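Kuker Opens Its Training Rooms in Sollow to Visitors

Sollow, 1 December 2020

Kuker, a developer of automation for laundries and small warehouses, has held its first open day at the Puvesero building in Sollow. Customers, students and neighbors of the company were invited to see how robots are prepared for household and textile work, and to try part of this work with their own hands.

The open day was planned first for July and was moved to the end of the year, so that the rooms on the ground floor could be finished. Guests came in small groups. Each group stayed for two hours and was accompanied by an engineer during the whole visit.

The program started with a short talk about the handling of soft goods. A box or a bottle keeps its shape when it is lifted, but a towel or a shirt changes shape with every touch. For this reason Kuker collects many examples of folding, carrying and putting away, made by people who work with hand-held grippers. The examples are later used for teaching the robot arms of the company.

After the talk, the groups moved to the work tables. An operator showed how to hold the grippers and how to close them on a cloth. Then the guests could take the grippers and do the same exercise. The task is to fold the cloth and to place it in a basket, and it must be done slowly enough that every movement is recorded well.
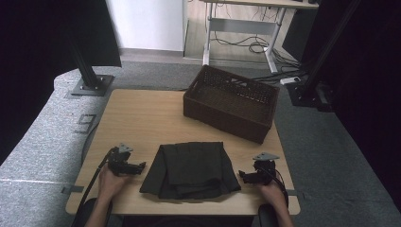
What Visitors Could Try

There were 5 stations at the open day. Besides the folding of cloth, visitors could sort small parts, stack cups, close a zipper, and guide a robot arm by hand along a marked path. The folding station had the longest waiting line through the day. Several guests from the laundry business stayed there after their group was finished, and discussed with the operators which kinds of fabric are the most difficult.

Cooperation With Kaczmarczyk

The tables and the mounting posts for the training rooms were supplied by Kaczmarczyk, a partner of Kuker in Sollow. The rooms have a total area of 400 square meters. Until the day of the event, the team had recorded 1,290 folding exercises in them.

Next Visits

Kuker will continue to receive groups from schools and companies in the Puvesero building. The visits are free of charge, but registration is necessary. Requests can be sent to the visitor office of Kuker in Sollow, with the preferred date and the size of the group.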